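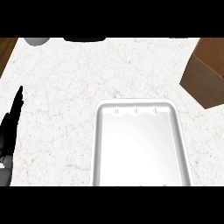 Foam tray on a stone-look countertop. Render by Ingvar Oddsson for Kinano.

Grunov Household Packaging Diary

README, version released November 9, 2024

Contents
Summary
Files
How the diaries were kept
Columns
Material codes
Known problems
Privacy
License and citation
Contact

Summary

The Grunov Household Packaging Diary records what packaging people in the town of Grunov threw out, rinsed, kept or took back to the store. There are 160 households in the release. Each kept a diary for 30 days, starting in May. The aim was to have entries detailed enough to compare with what the town collects at the curb, which is only weighed by the truckload.

The diary covers packaging only. Food scraps, newspapers, clothes and broken household goods are left out, even where people wrote them down.

Files

diary.csv — one row per diary entry, the main file
households.csv — one row per household, with size, type of home and bin setup
materials.csv — material codes and their plain names
corrections.csv — every change made to an entry after it was first typed in
form.pdf — the blank diary page as it was handed out

All CSV files are UTF-8 with commas as separators. Missing values are left empty. A zero in the weight column means the item was put on the scale and did not register.

How the diaries were kept

Households were recruited through a letter sent with the water bill. Anyone could sign up, so this is not a random sample. Apartment dwellers are underrepresented, and households with small children are probably overrepresented.

Each household got a paper booklet and a kitchen scale. They wrote down every piece of packaging at the moment it left use: what it was, what it had held, what it was made of as far as they could tell, and where it went. Weighing was optional. Some households weighed everything for the first week and then stopped, and this shows in the data.

Booklets were typed up at the Stustent office by two people working separately. Where the two versions disagreed, a third person went back to the paper page. Handwriting that could not be read is entered as "illegible" in the item column and the rest of the row is kept.

Columns

household_id — matches households.csv
day — day of the diary, counted from the household's own first day
item — free text, lightly cleaned for spelling
held — what the packaging contained
material — code from materials.csv
weight_g — weight in grams, if weighed
outcome — trash, recycling, deposit, reused, returned, burned, other
note — anything else the household wrote

The item column has not been standardized. The same object can appear as "meat tray," "foam tray," "white tray" or "tray." Use the material code for grouping and treat the item text as extra information.

Material codes

There are 16 codes. The ones that cause the most trouble:

PS-F, expanded polystyrene foam. Trays, cups and hinged takeout boxes. Molded pulp trays were sometimes written down as foam and the other way around. Where the note made the material clear, the code was corrected and logged.

MIX, mixed or layered material. Includes chip bags, coffee bags and paper cups with a lining. Cartons have their own code, CTN.

FLM, plastic film. Covers bread bags, shrink wrap and produce bags. Film pulled off a tray should be its own row, but many people wrote the tray and film together. Those rows are coded by the tray, with "with film" in the note.

UNK, unknown. Please do not fold this into MIX.

Known problems

The scales read in whole grams, so weights for film and labels are poor. Foam is affected too.

Damp packaging was sometimes weighed before it dried. Unusually heavy cardboard rows should be looked at before use.

In 8 households the diary was passed to another person partway through. These are flagged in households.csv under keeper_change.

"Burned" was added to the outcome list after the booklets were printed. It comes from the notes and is certainly too low.

Privacy

Names, addresses and store names were removed. Household size is capped at six. Notes that mentioned medicine or other health matters were deleted whole.

License and citation

CC BY 4.0. Cite as: Hallgrímsson, Grunov Household Packaging Diary, Stustent, 2024.

Contact

Send corrections to the data desk at Stustent, with the household_id and day. Questions about the original booklets go to the same desk — the paper is kept there and can be read by appointment.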